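January, morning. Workshop notebook, Hirnidthorpe.

Subject: Nurnavau on the cone, whether it can replace the balled yarn in the Pindelura cowl without redrafting the chart. Continues from the notes on the lace edging, which is finished and filed.

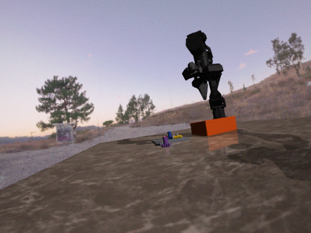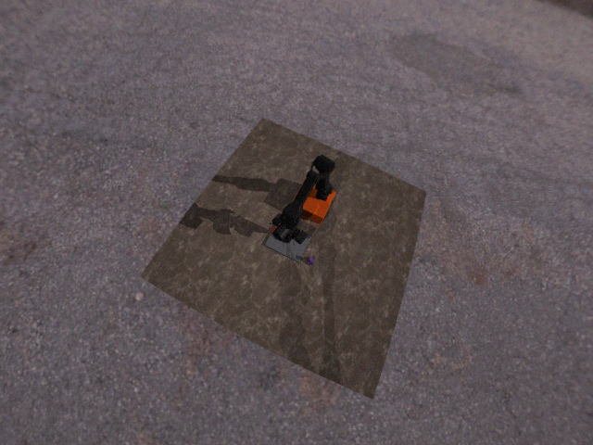 Both renders: black arm on the brown mottled surface. Orange base block in the first, light grey plate in the second.

Starting point

The cowl was written for the balled version, 50 g to the ball. Popescu now supply the natural shade on the cone only. Same fibre and same spin according to them, but coned with the spinning oil still in. Dyed shades are still balled and scoured. So a two-colour piece made from current stock has one oiled yarn and one clean yarn in every round, and I do not want to send out a pattern until I know what that does to the fabric after washing.

Cone, net of the tube: 998 g. Label length: 3,000 m. That gives a fraction over 150 m to the 50 g, against 150 m printed on the old ball band. On paper there is nothing in it. The label weight will include the oil, however, so clean yarn of the same length should come out lighter than the band says. Put another way, the scoured yarn ought to run slightly longer per gram. This matters for the yardage line in the pattern and for nothing else.

Winding off

Wound one ball's worth by weight straight from the cone, and one by length into a skein for washing. The skein was tied in four places with cotton, figure of eight, loose. Last time the ties were too tight and left undyed-looking bands where the water had not got in properly, and the yarn there stayed flat.

Skein washed in hot water with plain washing-up liquid, left to stand, drained, and the same again. First water cloudy with a yellow cast, second nearly clear. Rinsed until no smell of oil. Hung without a weight. I would normally put a weight on to take the kinks out, but a weighted skein dries stretched and then shrinks back in the knitting, and that would spoil the comparison.

The yarn bloomed a good deal. Off the cone it is thin and a bit stringy and looks like a lighter weight than it is. After washing it is close to the old balled yarn by eye, and when twisted together with a strand of the old stuff I cannot tell them apart by feel.

Swatches

All worked in the round on the same needle, stranded, same dyed shade as the contrast throughout, same portion of the chart (the small lozenge repeat, not the large motif). Natural held as background in the right hand, contrast in the left. Cast-on and edging identical. No speed-swatching with loose strands across the back, as it makes the edge stitches lie and there are too few stitches between the edges to spare.

Swatch A: old balled natural. Control.
Swatch B: natural straight off the cone, oil in.
Swatch C: natural from the washed skein.

Notes while knitting. A was as expected. B was noticeably tighter on the needle and the background stitches sat back behind the contrast, so that the lozenges looked raised. The oiled strand slips, and I was pulling it up snug without meaning to. Floats on the back were short in places. C knitted up like A, a little fuzzier.

Measured each one on the board, unwashed, then washed all three together in the same bowl (lukewarm, wool wash, a long soak), rolled in a towel and laid flat, patted square, no pins. Measured again once fully dry.

Unwashed: A and C match row for row and stitch for stitch. B narrower than both, and shorter.

Washed: A relaxed slightly in width, none in length. C did the same. B filled out a lot and came most of the way to the others, but is still narrower by one stitch over the full width of the lozenge repeat. Length of B now matches A. The colour pattern has evened out and the raised look has gone from the middle of the swatch, though not from the first few rounds, where I had pulled hardest.

So the cone yarn is the same yarn. The remaining difference in B comes from the tension I put on it while slippery, and the floats will not let out what was never put in.

Colour transfer

Expected none and found none in A or C. In B there is a faint pinkish tinge in the background next to the contrast, visible by the window and not under the lamp. The soak water was shared, so if loose dye was about it had equal access to all three. My guess is that the oil held it against the fibre long enough to take. One swatch proves little. To repeat with B in its own bowl and with a shade that is known to be fast.

Until that has been done, the pattern should not say that the oiled yarn may be knitted as it comes.

Chart

Went over the cowl chart again while the swatches were drying. Two points.

First, the round with the long float behind the lower half of the large motif. The float is long enough to need catching, and as charted the catch falls directly above the catch on the previous motif round. Stacked catches show through as a dark pimple on the natural ground. The written notes say to stagger them, but a knitter who works from the chart alone will not read that. Options are to put a small mark in the square on the chart where the catch is to go, or to add one contrast stitch in the middle of the gap and get rid of the long float altogether. Drew both. The extra stitch turns the gap into a seeded ground and changes the look of the motif more than I would like. The mark is ugly on the page and makes no difference to the fabric. Going with the mark, in grey, with a line in the key.

Second, the jog at the start of the round. With the lozenges it is hidden because the repeat ends on background. With the large motif it falls in the tip and shows as a step. Moving the start of the round by half a repeat puts it in the ground between motifs. This means the edging no longer lines up with the start of the chart, so the set-up round needs a sentence telling the knitter to move the marker. Tried it on a scrap of C; the step is gone and the marker move is simple. The same move has to be undone before the top edging. Write both into the instructions on separate lines, as they are easy to miss inside a paragraph.

Needles

The cowl calls for two sizes, smaller for the edging and larger for the stranded section. After C I see no reason to change either. For B I would have had to go up a size in the body only, and then the edging would have looked slack next to it after washing, as plain rounds do not draw in the same way. Another argument for scouring first.

Side note on the fixed circular: the join catches on the oiled yarn less than on the clean, but leaves a grey line on it. Cleaned the join with spirit and a rag, and a dark residue came off. It may account for the marks on the edging sample that were put down to handling. All the workshop needles of that type want wiping before the next samples are started.

Casting off

Three cast-offs tried along the top of C, a third of the round each. Ordinary cast-off: neat, too firm to go over the head comfortably if the same were used on a whole cowl. Cast-off with a needle one size up: acceptable. Sewn cast-off: best match to the cast-on, stretches well, but uses a long tail and people dislike it. Keep the second as the written instruction and mention the sewn one as an alternative. The tail for the sewn version needs measuring on a full round, since the third I did is not long enough to scale from with any confidence.

Yardage

Rewound what was left of A, B and C after knitting and weighed the leftovers. Scale reads in whole grams, too coarse for swatches of this size. All I can say is that the three used similar amounts. The full cowl will settle it. The pattern currently says 2 balls of natural, and the sample used up one and a fair bit of the second, so there is room for the difference in scoured weight whichever way it goes.

Remarks from Anca Enache, who read the above at dinner time and handled the swatches without being told which was which. She picked B out by touch as stiffer, and could not separate A from C. She thinks the skeins should be washed here before the kits are made up, and the pattern left as it stands. I agree for kits. For people buying the cone themselves the pattern still needs a note, and she has a wording from an older leaflet which can be adapted. She also asks that the catch mark be tested on a black and white print, as a grey mark over a grey-shaded square will vanish. Correct, it does. Changed to a small open circle.

To do

Repeat B in a separate bowl, fast shade, different hand for the background colour.
Full cowl from scoured cone yarn with the moved start of round. Weigh before and after.
Measure the tail for the sewn cast-off on the same piece.
Ask Popescu whether the cone weight is stated with oil or without.
Wipe down the circulars.
Redraw the chart key with the open circle and check the print at the smaller page size.

Swatches labelled and pinned to the card behind this page. The remainder of the cone is bagged on the lower shelf with the oil still in, label facing out.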